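Equipment Planner (part-time, fixed term) - Pirerau Packing, Drindinberg site

Pirerau packs small soft goods for other people: cosmetic cotton, face masks, travel pouches, the kind of thing that weighs nothing and slides off everything. We are looking for one person to help us decide whether to spend money on automated picking, and if so, how much and on what.

Please read that sentence again before applying. The decision has not been made. Two of our managers think it should have been made last year, and one thinks it should never be made at all. You will have lunch with all of them.

What we have so far is a quote from Vesorano for 11 picking cells, a second quote from Bárány that leaves out the grippers, and a spreadsheet in which every cell pays for itself by August. I wrote part of that spreadsheet and I don't believe it. It assumes that one set of fingers will hold every item we stock, that nothing gets dropped, and that maintenance is free after the first year.

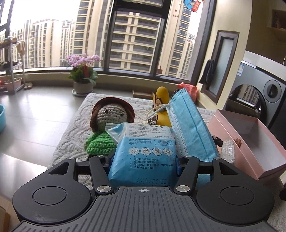 Grippers are the line in the budget we understand least, and most of your first month will go there. Suppliers like to demo on a stiff cardboard box. Our stock is closer to the blue packet standing up between the two pads, shiny film with wrinkles down one side and a flap sticking out at the top, and a barcode that still has to be read by something. A price for a gripper means very little to us until we know what it can hold, how often the pads need replacing and who sells the replacements. You would be asking those questions, and writing down the answers even when they are vague.

The work:

Go through both quotes line by line and list what is missing. Expect training, spare parts, guarding and floor work to be on the list.

Pick a test set of 300 items from our current range, including the awkward ones, and get each supplier to run it with you in the room.

Build a budget that shows a bad year as well as a good one.

Tell us what the same money would buy in better benches and shelving. We want that comparison done properly.

You should have bought or planned equipment before, in any industry, and have seen at least one purchase go wrong. You don't need to program robots. You do need to be comfortable telling a salesperson that a video is not a test - and telling us the same thing.

Hours are 20 a week for 8 months, mostly on site. Some travel to suppliers, paid by us and never by them. There is no bonus tied to a purchase going ahead.

To apply, send a resume and one page about a piece of equipment you talked someone out of buying, or wish you had. Please mark it for the Equipment Planner post, Pirerau Packing, Drindinberg. Sales brochures will not be read.

Posted 27 January 2020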